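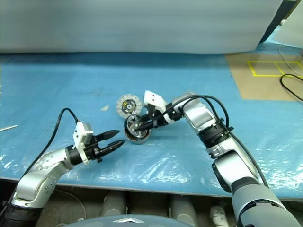 4. Changing the filter of the Wukum water pump

Caution: Pull out the power plug before you open the cover.

1. Close the inlet valve — the handle must stand across the pipe.
2. Turn the cover to the left and lift it off.
3. Take out the old filter and rinse the housing with clean water.
4. Insert the new filter, part 499, with the arrow up.
5. Close the cover, open the valve and wait two minutes.

Note: Change the filter every November. Do not use water above 37 °C for rinsing.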